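Home | Docs | FAQ | Releases

Pulla Grasp Planner: FAQ
2 min read
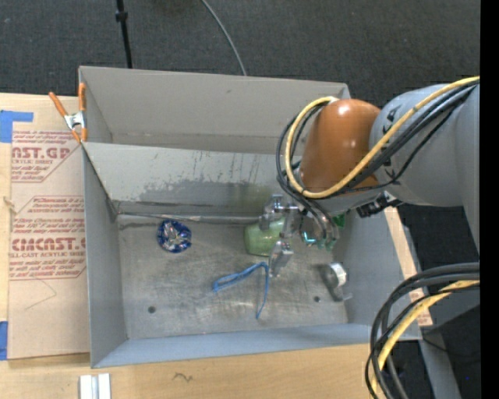 Mixed objects in a gray metal bin, gripper at the pale green item.

Which objects does the planner try first?
It ranks candidates by clearance from the bin walls, then by grasp score. Up to 73 candidates are kept per cycle.

Why are shiny parts skipped?
Depth dropouts lower the score. Set fill_depth to 2 and rerun the Lebrun calibration.

Can I turn off wall checking?
Yes, but only in simulation - the Donness driver rejects unchecked paths.

What does error 213 mean?
The planner timed out. Raise the limit to 775 ms.

Who maintains this page?
Sandrine Brunet. Last revised in September.

4 comments | Share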